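Notebook, April, wallpaper paste trials

Started the second Havano batch at 11. Mixed 60 g powder into 300 ml cold water and left it to stand. Still lumpy at the bottom, so I strained it before use. Sławomir wants the Madby paste tried on the same lining paper.
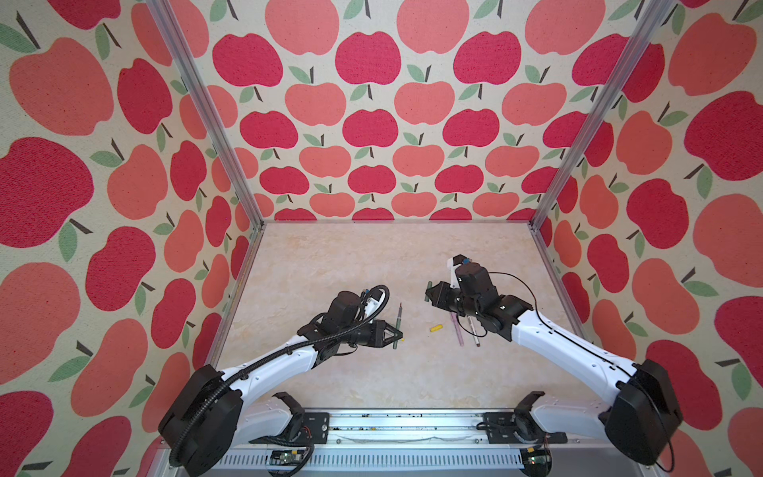 Brushed out 2 strips per paste. Havano slid well for matching the repeat but stayed tacky at the edges. Madby grabbed too soon and I tore a corner moving it.
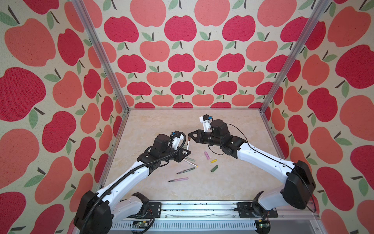
Oliwia asked for a thinner mix next, same paper, no sizing on the board. Need more lining paper from Morais first. Peel test tomorrow morning.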